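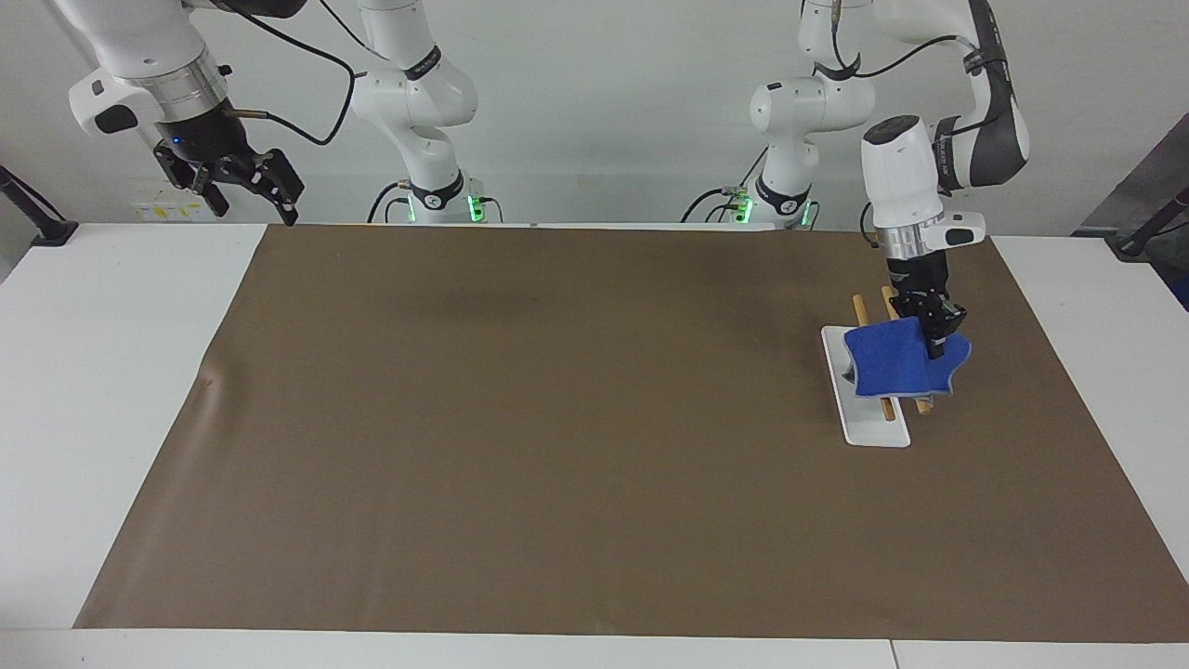 Kistow, im April
Von Birgit Böttcher

Häufige Fragen zu Rornis

Was ist Rornis überhaupt?
Ein Lernverfahren für zweiarmige Roboter, die mit weichen Dingen umgehen sollen. Tücher haben die unangenehme Eigenschaft, nach jedem Anfassen anders auszusehen. Rornis schätzt deshalb vor jeder Bewegung neu, wo sich der Stoff greifen lässt, und verwirft den alten Plan ohne Sentimentalität.

Warum ausgerechnet ein blaues Tuch?
Weil es sich vom braunen Papier abhebt. Die Bildauswertung dankt es uns, der Geschmack weniger. Mit beigem Stoff haben wir es auch versucht -- reden wir nicht davon.

Wozu die Holzstäbe auf der Schale?
Sie machen die Sache schwer. Der Greifer soll das Tuch oben fassen und abheben, die Stäbe sollen liegen bleiben. Wer zu tief zupackt, hat Holz in der Hand.

Und was tut der zweite Arm?
Oft nichts, und das will gelernt sein. Er wartet mit offenem Greifer, bis das Verfahren ihn braucht. Frühere Fassungen ließen ihn ständig mithelfen, mit Ergebnissen, die jeder kennt, der schon einmal zu zweit ein Spannbettlaken gefaltet hat.

Wie viele Vorführungen braucht das Training?
414, alle von Hand gesteuert, die meisten von Baltazar Varela. Er möchte bis auf Weiteres keine Tücher mehr sehen.

Wie gut klappt es?
In rund 90 Prozent der Versuche liegt das Tuch am Ende neben der Schale und die Stäbe noch darauf. Das gilt für Stoffe aus dem Training. Bei 16 unbekannten Stoffen war das Ergebnis deutlich schlechter, Frottee ist ein Kapitel für sich.

Kann ich den Code haben?
Ja, auf Anfrage bei der Gruppe Vasivgate. Die Dokumentation besteht derzeit aus zwei Seiten, eine davon ist das Inhaltsverzeichnis.

Kommentare

Arnulfo Palomino: Wird die Griffkraft gemessen oder nur aus dem Motorstrom geschätzt? Steht leider nirgends.

Birgit Böttcher: Geschätzt. Kommt auf Seite drei.

C. Ashworth: Frottee bitte trotzdem veröffentlichen, wir scheitern in Grube auch daran.

Zuletzt aktualisiert: April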